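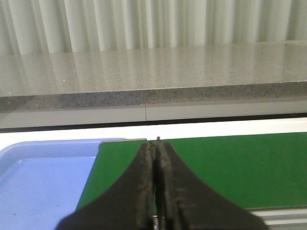

Green surface, white strip behind.

# Gristora bench covering, article 563

Gristora is a solid rubber sheet for workbenches, packing tables, inspection counters and drawer bases. It is made by Kosent and sold in cut lengths. The sheet has a matte top face and a lightly ground underside that takes adhesive. It can be laid loose on a flat bench or bonded down.

## Technical data

| Property | Value |
|---|---|
| Article number | 563 |
| Thickness | 2 mm |
| Standard length | 3070 mm |
| Hardness | 70 Shore A |
| Construction | Single layer, no fabric insert |
| Top face | Matte, unprinted |
| Underside | Ground |
| Colors | Green, gray, black |
| Supplied as | Roll, top face outward, on a cardboard core |

Length is measured with the sheet relaxed and flat. A sheet taken straight off the core measures slightly short until it has settled. Width is set by the order and is cut square to the long edge at the works.

## Use

The sheet protects the bench top from scratches and dents caused by hand tools, fixtures and small castings. It also keeps light parts from sliding. At this hardness a screw or washer stays on top of the surface and can be picked up easily. Softer sheets grip better but let small parts sink in, and they mark under a vise base or any other point load left in place for a long time.

Gristora is not a cutting mat. A knife will leave a permanent score, and a score near an edge can grow into a tear when the sheet is lifted. Place a separate cutting board on top for knife work.

It is not static-dissipative and has no ground connection. For work on exposed electronics, order the Zulside sheet, which has a conductive backing and is supplied with a stud already fitted. The two products look similar once laid. Check the article number on the underside before mixing them in one room.

## Resistance

Values apply to short contact at room temperature, with the spill wiped up afterward.

| Substance | Rating |
|---|---|
| Water, soapy water | Good |
| Dilute acids | Good |
| Dilute alkalis | Good |
| Isopropyl alcohol | Good |
| Cutting oil, mineral oil | Fair, slight swelling on long contact |
| Brake fluid | Fair |
| Gasoline, white spirit | Poor |
| Acetone | Fair, may dull the top face |
| Chlorinated solvents | Not suitable |

Swelling from oil is partly reversible. A swollen area will lift from the bench if the sheet has been bonded, and the bond does not recover when the rubber shrinks back. Benches that see oil every shift should have the sheet laid loose with an edge profile so it can be changed.

Do not set soldering irons, hot air nozzles or freshly welded parts on the surface. Heat marks are permanent.

## Preparing the bench

1. Remove vises, stops and clamps.
2. Scrape off old adhesive. Ridges show through a sheet of this thickness.
3. Fill screw holes and deep gouges flush, then sand.
4. Vacuum the top and wipe with isopropyl alcohol.
5. Unroll the sheet in the room where it will be used and leave it flat overnight, top face up.

Bare particleboard must be sealed before bonding. It absorbs the first coat of adhesive and leaves dry patches.

## Laying loose

Cut the sheet slightly oversize, let it settle, then trim to the line with a straightedge and a fresh blade. Make several light passes. A single heavy pass pulls the rubber ahead of the blade and leaves a wavy edge.

Fit the front edge profile first. The profile clips over the sheet and is screwed to the bench from the front. Side profiles are optional on benches that stand against a wall at one end. Leave a small gap at the back so the sheet can move.

## Bonding

Use a contact adhesive approved for rubber to wood or rubber to steel, as the bench requires. Coat both faces and let them dry to the touch. Fold the sheet back to the middle and work outward from the fold with a hand roller. Once the two coats touch, the sheet cannot be shifted, so mark a centerline on the bench and on the underside before starting.

Clean adhesive off the top face right away with isopropyl alcohol on a cloth. Do not use the adhesive maker's thinner on the green or gray sheet; it leaves a light halo.

Joints are butted, with both edges cut together through the overlap. Keep joints away from vises and from the place where the operator's forearms rest.

## Cleaning

- Daily: brush off chips, wipe with a damp cloth.
- Weekly: wash with mild soap and water, rinse, dry.
- Oil marks: isopropyl alcohol, then soapy water.
- Rust stains from parts left standing: plastic eraser or fine nylon pad, used lightly. Some discoloration may stay in the green and gray sheets.

Avoid silicone polish and tire dressing. Both make the surface slippery and spread to the parts being handled, where they cause trouble in painting and gluing.

A new sheet may show a pale bloom in the first weeks. It is wax coming to the surface and washes off with warm soapy water. It can return once or twice and has no effect on service life.

## Color

All three colors use the same base compound. Pigment varies slightly between batches. When several benches stand side by side, order all lengths together and state on the order that they are to come from one batch. Batch marking is stamped on the underside near the outer end of the roll, next to the article number.

Green and gray fade slowly in direct sun. Black does not fade but may turn slightly chalky.

## Storage

Store rolls lying down, on the core, in a dry room away from direct sun, electric motors and battery chargers. Do not stack other goods on top. Rolls stored on end develop a flattened lower edge that takes a long time to relax and may never lie fully flat.

In cold weather bring the roll to room temperature before opening it.

## Accessories

- **Front edge profile:** aluminum, clip-on, predrilled. Supplied in the same length as the sheet.
- **Side edge profile:** aluminum, cut to order.
- **Corner piece:** black plastic, left and right hand.
- **Hand roller:** steel, narrow face, for bonding and joints.
- **Org drawer set:** Gristora offcuts trimmed to the drawer sizes of the Org cabinet range. Available in black only.

## Ordering

State article 563, color, width and number of lengths. Shorter lengths are cut from the standard length and charged by the full length; the remainder is shipped with the order unless otherwise requested. Cut material cannot be returned. Sample pieces in all three colors are sent on request.

The current price list is valid until September.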